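靴下と小物の引き出しを、三年ぶりに見直した話

八月に入ってから、寝室のたんすの一番上の引き出しが、ついに閉まらなくなりました。押すと途中で何かがつかえて、戻そうとしても戻らない。奥に手を入れてみたら、丸まったハンカチが一枚、引き出しの背板の向こうに落ちかけていたのです。いつからそこにいたのか、見当もつきません。

前の晩から覚悟を決めて、朝ごはんの片づけが済んだところで中身を全部ベッドの上に出しました。靴下、ハンカチ、薄手のスカーフ、もらいものの巾着、それから何に使うつもりだったのか思い出せない端切れ。数えるつもりはなかったのですが、靴下だけは気になって数えてしまい、41本ありました。奇数です。片方だけの子がどこかに必ずいるわけで、これはもう深く考えないことにしました。

布ものの畳み方については、ずっと自己流でやってきました。母がきっちり四角に畳む人だったので、私もそうしているつもりだったのですが、やわらかい布はどうしても途中でふにゃっと崩れてしまいます(とくに薄いピンクのものはどういうわけか崩れやすい気がして、これは完全に私の思い込みでしょうね)。以前、友人のエルビアさんに相談したら、「最初の折り目をつける前に、両端をちゃんとつまんで、いったん広げてあげるといいのよ」と教えてくれました。急いで畳もうとするから皺ごと折り込んでしまうのだそうです。言われてみれば、私はいつもテレビを見ながら膝の上で畳んでいました。

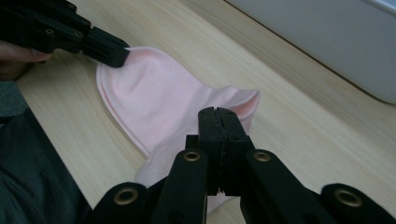 淡いピンクの布と、つまんだところ。

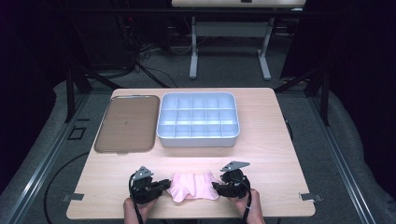

そんなわけで、今回は膝の上をやめて、ちゃんと机に向かって畳むことにしました。これだけでずいぶん違います。布を置いて、端をつまんで、軽く引いて、手のひらでそっとならしてから半分に。もう半分。最後は三つ折りにして、立てて入れられる大きさにします。一枚ずつやっていると時間はかかりますが、ラジオを流しながらだと案外苦になりませんし、途中でお茶も飲めます。麦茶を二杯飲みました。

さて、問題は入れ物です。これまでは菓子箱のふたを仕切り代わりにしていたのですが、角がつぶれてすっかりくたびれていました。そこで近所の雑貨屋さんで、仕切りのついたケースを買ってきました。ふたつで1,423円。もっと安いものもあったけれど、角が丸くて布が引っかからなそうなところが気に入って、少し迷ってこちらに。ひとつには靴下、もうひとつにはハンカチとスカーフを入れています。

困ったのは、マスの大きさが全部同じだということ。夏の薄い靴下ならちょうどいいのに、冬の厚手のものは頭がぽこんと飛び出してしまいます。厚手のものはケースに入れるのをあきらめて、引き出しの右側にそのまま並べました。見た目は少しちぐはぐですが、朝の忙しいときに手を伸ばして、ほしいものがすぐ取れるならそれでいいのかなと思っています。

端切れは結局捨てられず、巾着にまとめて入れました。いつかポプリの袋でも縫おうかしら、と毎年言っている気がします。背板の裏から救出したハンカチは、手洗いをして物干しの端に干しました。レースのついた、若いころに買ったお気に入りです。

次は二段目、下着とパジャマの段です。ここは開けるのも少しこわいので、もう少し涼しくなってからにします。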